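Practice suture pads: your questions

Tendstead Skills Room, Finasham. Last updated 22 November 2022.

Do I need an expensive pad?

Probably not. The sellers all claim theirs feels "just like the real thing," and we take that with a large grain of salt. We have paid for fancy ones and gone back to the plain Wistdale pad more than once. Buy one, use it up, then decide.

How far apart should my stitches go?

Your course handout will give a number. Follow it, but don't trust a number to fix a crooked row.

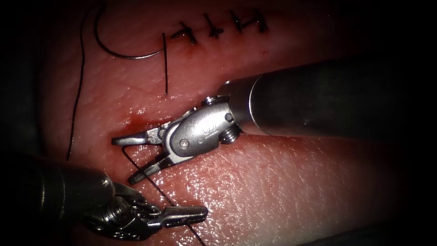
Even spacing is mostly a matter of looking back at the last stitch before you place the next one. Beginners tend to stare at the needle tip and drift. With four interrupted stitches in a row, like these in black thread, you can judge the gaps at a glance and see whether the tails were cut short. One stitch tells you very little.

Is black thread better than other colors?

For practice, yes, if only for seeing your mistakes on a pink or red surface. We doubt it improves anyone's knots.

Can I put more than one cut in a pad?

Yes, and you should, given the price. Leave a clear strip between the closed row and the new cut. A short, straight line is plenty. Long curvy ones look impressive and teach you to rush.

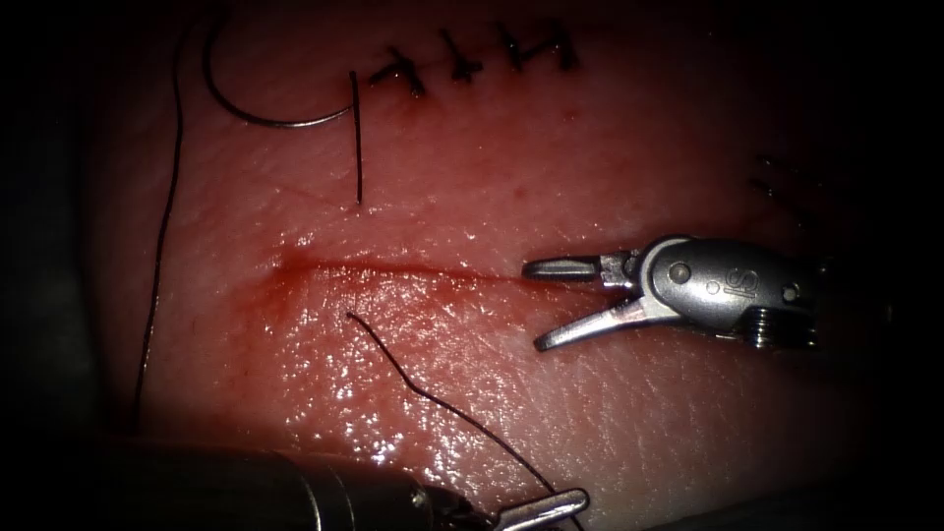
How long does a pad last?

Sandberg's leaflet says 2,000 needle passes. We have no idea who counted. Ours get retired when the stitches start pulling through, whatever the leaflet says.

Do I need the fake blood?

No. It stains sleeves, and we have yet to see it make a knot any tighter.

Where do old needles go?

In the sharps bin by the door. Never in the trash, and never left stuck in the pad.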